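Über uns

Moin und schön, dass du bei Prelik gelandet bist! Ich schreibe diese Seite selbst, also erwarte bitte keine Hochglanzprosa. Prelik ist eine kleine Sprachschule für Englisch, und zwar für Leute, die schon mal Englisch hatten, es aber seit der Schule nicht mehr benutzt haben. Bei mir war das mit Französisch genauso, ich kenne das Gefühl also gut (alles verstehen und keinen Satz rausbekommen).

Angefangen habe ich mit einem einzigen Abendkurs in einem gemieteten Zimmer über einer Fahrschule. Inzwischen haben wir drei Kursräume und eine kleine Küche, in der vor dem Unterricht meistens mehr Englisch gesprochen wird als danach im Kurs. Die Räume haben Namen: Lumcombe ist der große mit den Fenstern zum Hof, Kiltham der ruhige für Einzelstunden, und Swai ist der, in dem die Heizung macht, was sie will. Zieh dir da im Winter einen Pullover an!
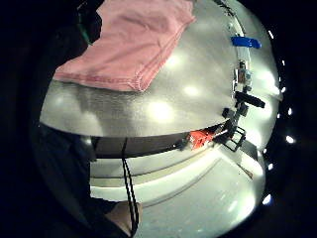

Text: die Schulleitung von Prelik | Stand: 2024-02-19

Wie läuft das bei uns? Wir fangen mit Reden an. Grammatik kommt natürlich auch vor, aber immer dann, wenn jemand im Gespräch darüber stolpert — das bleibt viel besser hängen als eine Tabelle im Buch. Hausaufgaben gibt es, allerdings kurze: eine Sprachnachricht auf Englisch, ein Rezept nacherzählen, den Nachbarn beschreiben (bitte freundlich). Wer mal nichts geschafft hat, kommt trotzdem.

Die Gruppen bleiben klein, und das soll auch so sein. Ich bin schon öfter gefragt worden, ob wir nicht größer werden wollen, mit Filialen und Online-Plattform und allem. Nein, wollen wir nicht! Ich möchte wissen, wer bei mir im Kurs sitzt und warum. Die eine will ihre Enkel in Kanada besuchen, der andere muss plötzlich im Job telefonieren und hat Bammel davor.

In unserem Leihregal stehen übrigens 100 englische Bücher, vom Krimi bis zum Gartenratgeber. Ausleihen darf jeder, auch wer gerade keinen Kurs belegt. Einen Zettel ausfüllen, mitnehmen, fertig.

Die nächsten neuen Gruppen starten im Juni, einmal für Wiedereinsteiger und einmal für alle, die schon halbwegs flüssig reden. Eine Probestunde kostet nichts und einen Einstufungstest gibt es nicht, wir unterhalten uns einfach eine Weille bei Tee oder Kaffee. Schreib uns über das Kontaktformular oder klingel unten bei Prelik, die Tür klemmt ein bisschen, also kräftig drücken.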